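Nudik wrist-camera gripper trials
Data card and notes for the block pick set 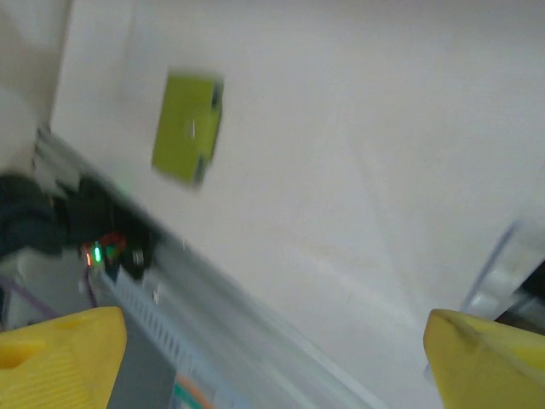

What is in the set

Recordings from a comparison of two sets of gripper fingers on the same arm, with the same wrist camera, on the same white table. The task is always a single pick: move to a block, close on it, lift it, put it down inside a marked area. There are 181 episodes. Each one has the wrist video, the joint positions, the commanded gripper width and a short text label.

The two finger sets are called Stoter and Haller throughout, after the folders the drawings were kept in. Stoter is the yellow pair. Haller is the narrower pair with a flat pad glued on. Both mount on the same carrier, so swapping them does not change the camera position, though it does change how much of the view the fingers cover.

Why we made it

We had been using the Stoter fingers for most of a year and wanted to know if the Haller ones were worth the trouble of refitting. The answer depended a lot on what the camera could see in the last part of the approach, so the video was kept along with the pass and fail counts. Some people asked for the raw files and this card goes with them.

Folder layout

stoter/ episodes with the yellow fingers
haller/ episodes with the narrow fingers
calib/ checkerboard clips, one per finger swap
labels.csv one line per episode
notes.txt bench notes, typed up as written

Episode folders are numbered in the order they were recorded. Numbers are not continuous within a finger set as we swapped back and forth.

Columns in labels.csv

episode: folder number
fingers: stoter or haller
block: colour name of the block
speed: slow, normal or fast
result: held, dropped, missed or stopped
blur: 0, 1 or 2, judged by eye
comment: free text, often empty

"Stopped" means the operator hit the stop button or the controller gave up by itself. The comment usually says which. If it is empty, we don't know.

Camera

Video is 30 frames per second at a fixed exposure. The camera sits close behind the fingers and moves with them, so the table edge is often at a steep angle and the horizon is no use for anything. At normal speed most frames are clean enough to find the block outline. At fast speed the turns smear badly, and small features such as the notches in the green block come and go from one frame to the next. We left those frames in. If you are training a detector you may want to drop anything with blur 2, or keep it and see what happens.

With the Stoter fingers fully open, one finger sits in each lower corner and the gap between them is clear. As they close they cover more of the lower part of the view, and on a low approach the block can be hidden just before contact. The Haller fingers hide less but shine more under the bench lights.

Background

The table was not cleared for recording. Cables, indicator lights and bits of other equipment show up at its edges in many episodes, and they move between sessions. We did not mask them. A model trained on one session only may learn the cables, so split by session if you can. Session starts are listed at the top of notes.txt.

Controller

All episodes were driven by the Bastos controller, with the same gains for both finger sets. This is a bit unfair to Haller, which is lighter and could have been run faster. Gripper width is logged as commanded, not as measured. There is no force reading.

Known problems

Episode 20 has video but no joint log.
The time stamps in the first session drift against the video. The fix is in notes.txt and has not been applied to the files.
Blur scores were given by two people who did not compare notes until late on. Treat the middle value as loose.
The slow episodes were nearly all recorded with Stoter. Do not compare success rates across speed without checking how many you have of each.
One calibration clip has the board upside down. The corners still come out, but in reverse order.

What we would not use it for

Anything about grip strength, soft objects or clutter. There is one block on the table at a time and the blocks are rigid. The marked area is also generous, so "held" says little about how well the block was placed.

Changes

May: joint logs renamed to match the episode folders. Two comments corrected. The old 692 MB archive has been taken down, as it had the calibration clips in the wrong folder. If you downloaded it, swap in the new calib/ folder and leave the rest as it is.

Contact

Horácio Magalhães looks after the files. Please give the episode number and the finger set when you report a fault, and say whether you are reading the logs with our loader or your own. The loader skips bad lines without a warning, which still needs fixing.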